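New owners at work

The news came through in January, in an email sent at 4 p.m. with the subject line "An update on our ownership". Movton, the tooling shop where I've spent most of my working life, has been bought by Rautiainen. We make stamping dies and trim tools. They make a lot more of the same, in bigger buildings.

Leena Halonen came over from their side to talk to us in the canteen. She said the name on the gate stays for now, and so do the 30 of us on the floor. Wanda Lindgren asked about the pension plan and got a fairly straight answer, with a promise of something in writing. We're still waiting on the writing.

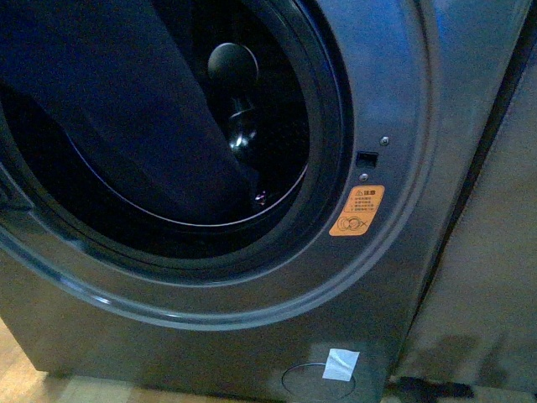 The biggest change so far is paperwork. Every die now gets a new number in their system, and we have 2,000 of them on the racks, some older than me. Wenceslao has been put in charge of the labelling. He's got through 200 and has started bringing his own chair.

The other change is the big press, which is moving to the Prastholm site in the spring. I'll be sorry to see it go. It was a pig to set up, but once you had the shut height right it would run all shift without drifting. We're told we'll get a newer one in its place, and two of us will go over to train on it. I've put my hand up.
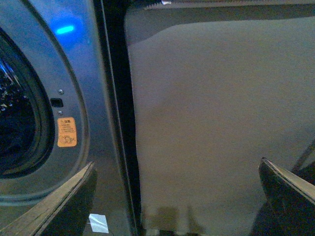 The washer at home, close up.

Irén Virág, who ran the office before she retired, rang me when she heard. She'd been through a sale like this at her old firm and said to keep copies of my payslips and my leave balance. I did that on the weekend – they're in a folder in the hall cupboard.

The first combined safety meeting is next month. I'll write again after that.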